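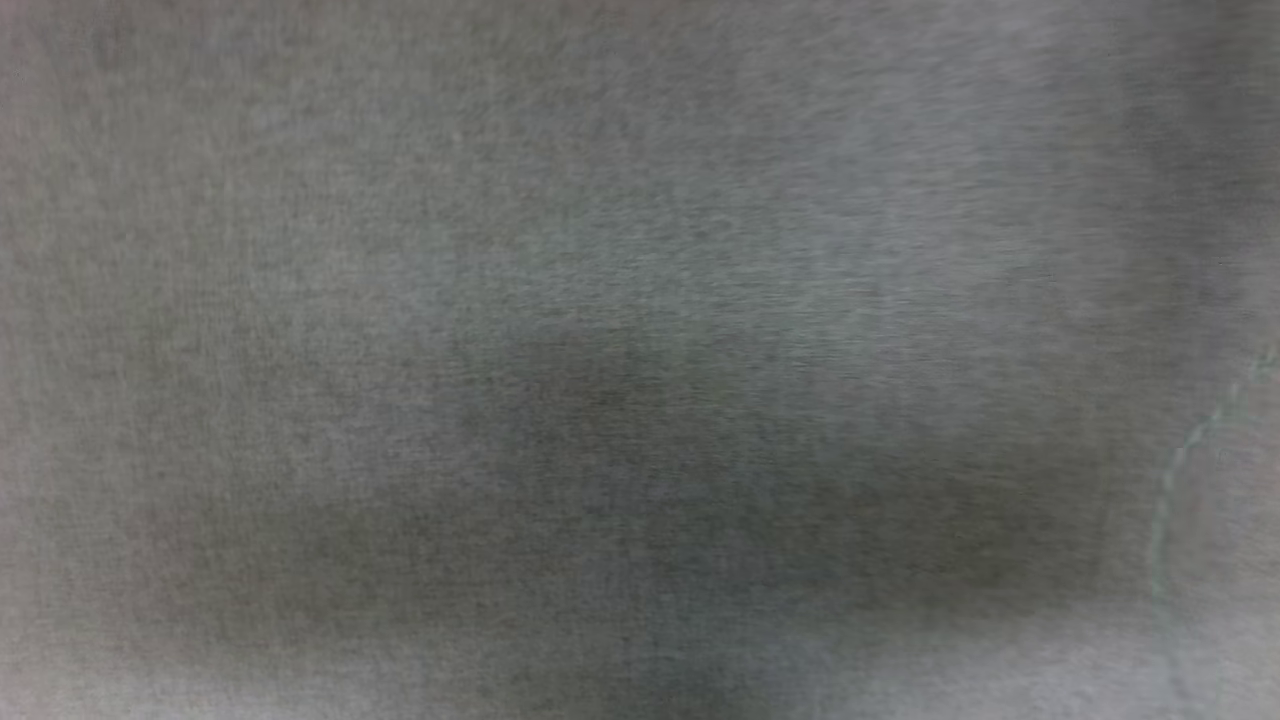 Gray cloth with a brushed surface, close up.

Notes for Session 3: What Wool Does When You Aren't Looking

Before we start, please hang on to your sample envelope from last session. Two of you left them on the radiator and I rescued them, but I won't always be in that early.

Last time we stopped at the fiber itself, so let's pick up there. A wool fiber is covered in tiny scales that overlap a bit like roof shingles, all pointing toward the tip. Run your fingers along it one way and it feels smooth, go back the other way and it drags. Add warm water, a little soap and some rubbing, and the fibers creep along, tangle and lock up. We call that felting when we meant to do it (and a ruined sweater when we didn't!).

Now for the bit people mix up every year. Felting and fulling are close cousins. Felting, strictly speaking, starts from loose fibers with no yarn at all. Fulling starts from cloth that's already woven or knitted, and shrinks and thickens it until the threads start to disappear. If I slip and say "felted blanket" in class, feel free to shout at me – Callum Forsyth did it all last term and he was right most of the time.

Brushing is a third thing again. You take finished cloth and raise the surface, so the fiber ends stand up in a soft nap and trap air. It works on cotton and polyester too, so a fuzzy surface on its own doesn't tell you a fabric is wool. For years mills did this with teasels, the dried prickly heads of a plant, set in rows on a frame. Later on most of them went over to wire. I have a soft spot for teasels and I've brought a bag, so come and get scratched.

Some history, as promised. People have been thickening cloth with their feet for well over 2000 years, and the Romans had whole workshops for it. The smell must have been terrible, as stale urine was the cleaner of choice. Water-driven hammers took over much of the stamping in medieval Europe, and that's where we'll go next session, with Rekha Rai's slides on the old mill at Lostley.

For next time:

Knit or cut a wool square, 34 stitches wide if you're knitting. Don't use superwash yarn, it's treated so it won't felt and you'll be there all night.

Measure it, trace it on paper, then wash it hot with plenty of rubbing. Measure again once it's dry.

Bring both the square and the tracing. Width and length often shrink by different amounts, so write down both.

Read the Innes chapter on finishing, skipping the part on dyes. Ishbel Purves has the spare copy if yours hasn't turned up.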